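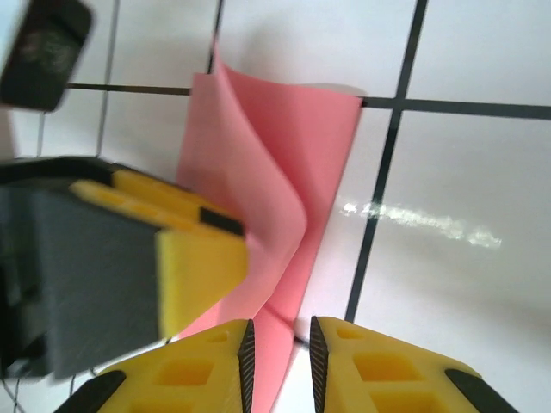
Paper has one serious flaw as a building material, and most of us discover it at about age six, when we try to make a sheet stand on its edge. It will not. It leans, sighs and lies down. Adults forget the insult until some evening when a place card is needed, or a sign for the bake table, and there they are at the kitchen counter holding a piece of paper by the top like a parent holding a toddler's hand on ice. A salmon-pink sheet upright on white tile, with its top curling over in a wide lip, is paper in its natural state: willing, decorative and not going to hold up anybody's sign. A curl is a fold that hasn't made up its mind.

I came to the subject by way of a drawer. Mine held a pad of pink Elo craft paper, bought for a birthday that had since been canceled and then held again without any paper in it. The cover promised 114 sheets. I had used 2, both for grocery lists. It was winter, I had a tiled counter and time on my hands, and it seemed possible that a grown person could teach herself to fold one sheet in half and get it to stand. I gave the project an evening. It took most of two weeks.

The principle is simple enough to be annoying. A flat sheet on edge has nothing to lean on. Put a crease down the middle, open the two halves to an angle, and each half becomes a wall holding up the other. Every greeting card on every mantel works this way, and so do folding screens, restaurant menus and those little tents that tell you not to sit at a table you had already picked out. You need the crease to run straight up and down, you need the bottom edges to meet the table all the way along, and you need to stop touching it. The last part was hard for me.

Angle matters more than I would have guessed. Open the fold only a little and you have made a slightly thicker flat sheet, which falls over with slightly more noise. Open it too wide and the crease starts to relax, the two walls turn into one wall, and down it goes on its face. Somewhere in the middle is a generous V, wider than a book you are reading and narrower than a book you have given up on. I tried for a while to measure it and then quit, as the paper had a habit of changing its own angle the minute I went to find the protractor.

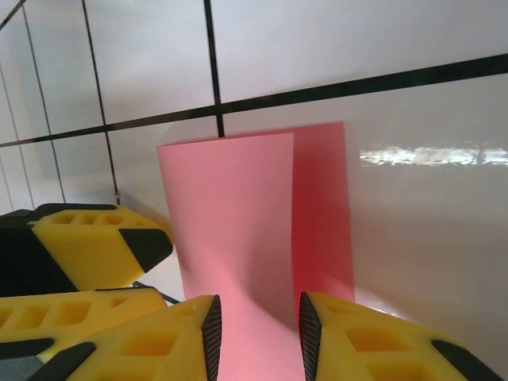 Up on a V: the panels don't have to match.

Symmetry, I had assumed, was the whole game. School teaches you to line up the corners, run a thumbnail down the edge and feel superior. But a standing fold does not care much about matching halves. A wide panel in front and a narrower one angled back behind it will do the job, and the lopsided ones have a certain swagger. They also solve the problem of writing, since the wide side gives you room for the word "vegetarian" without a hyphen.

What a standing fold does care about is the bottom. If the crease is a hair off square, one panel touches down at its corner and the other hovers, and the entire thing pivots slowly toward you like a guest with a long story. There is a fix. Stand the sheet up, look at where daylight shows underneath, lay it down again and trim. Then there is the fix for the fix, because you trimmed the wrong side. By my second night of this I had produced a row of tents in descending order of height, the last of them suitable for seating a mouse.

Then there is the matter of the paper itself. I called Dako, the stationery shop in Rirkholm where the pad came from, to ask whether I had bought the wrong kind. The woman at the counter let me go on for a while. Then she told me, kindly, to turn the sheet. Machine-made paper has a grain, she said, and folds more cleanly along it than across it. Bend it gently both ways without creasing, and the direction that gives more easily is the one you want the fold to follow. I did it right there on the phone. The difference was plain, and I would like back the several evenings that came before it.

She also talked me out of the bone folder, a smooth little tool for pressing creases, on the grounds that I would enjoy owning it more than using it. The back of a spoon is fine. So is the barrel of a pen. For heavier stock you can score the line first with an empty ballpoint and a ruler, which feels wonderfully professional right up to the moment you find out the ballpoint was not empty.

Surface is the last thing, and the one that makes a fool of a careful folder. A tablecloth gives a little at every footstep. Polished wood lets the two panels slide apart until the V has become a straight line and the straight line has become litter. Glazed tile is just as slick, although it offers one consolation in the grout, which makes a handy ruled line for checking whether your edge is straight. Mine mostly wasn't. If you must set up on something slippery, choose taller panels with a narrower opening, or cheat with a dab of putty under one corner. I held out against putty for 8 days, as a matter of principle, and now keep it in the same drawer as the paper.
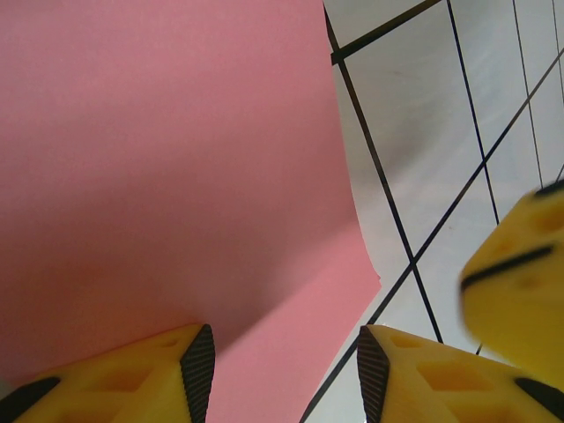
One subscriber in Rivas wrote, after I mentioned the project in an earlier column, that I was wasting my time on single folds and should go straight to the accordion. Her letter explained that she had made place cards for a wedding last August, some 683 of them counting the ones that were thrown out, and that only the zigzag kind survived the ceiling fans. She added that anyone who leaves paper lying flat and uncovered near a stove deserves whatever curl they get, and that the pad should go back under something heavy every night. She recommended a cast-iron skillet.

I have tried the accordion. It stands like a soldier, I admit, and a fan does nothing to it. It also looks like something that fell out of a box of chocolates, and there is no flat place on it big enough to write a name longer than Al. For a dinner at home with the windows shut I am staying with the V.

The skillet, though, is excellent. The sheets come out from under it flat and cool in the morning, and the grain test is easier on a sheet that isn't already bending in a direction of its own. I have used it every night since her letter came, and we have been eating our eggs scrambled in the small saucepan.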